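Drasten Two-Arm Bench Kit — Product Notes

Ulludell lists the Drasten kit under "kitchen and light shop help." We sell it, we keep one running, and we'd change that heading if they let us. Buy it if you want to find out what two arms can and can't do with the stuff in your cupboards. If you want clean dishes by Friday, buy a dishwasher.

Plates are a fair test. A person slides a thumb under the rim and never thinks about it. A two-finger gripper coming in low and level has to meet a thin edge at the right height, and a small miss pushes the plate across the table. Thin boards are easier once you have hold of an edge. Setting one down flat and gently is another matter.

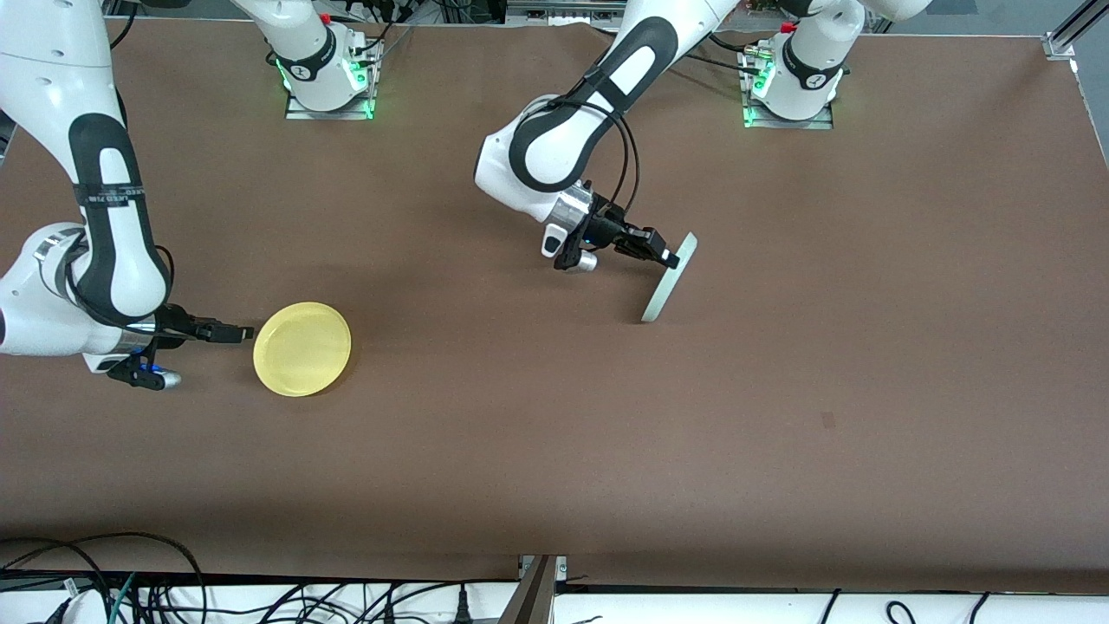

Over June we ran 600 pick-and-place tries with dishes and boards on our own bench. The kit finished 59 without anybody stepping in. Ulludell's brochure has a much better number, and we'd like to know whose plates they used. The Fiore software update helped with boards and did nothing we could measure for plates.

What you get: two arms, two grippers, power supplies, cables and a one-year Fiore license. Plan on more cable than you expect and somewhere to put it. The table isn't included.

Setup takes two people most of an afternoon. Leave clear space on all 4 sides of the table, and keep kids and pets out while the arms are powered.

Spare finger pads are sold by Flollora, order code 898. They wear faster than the manual says — get a second set with the kit.

Returns are accepted on unopened boxes only. Demo time on our bench can be booked through the shop counter, and you're welcome to bring your own plates.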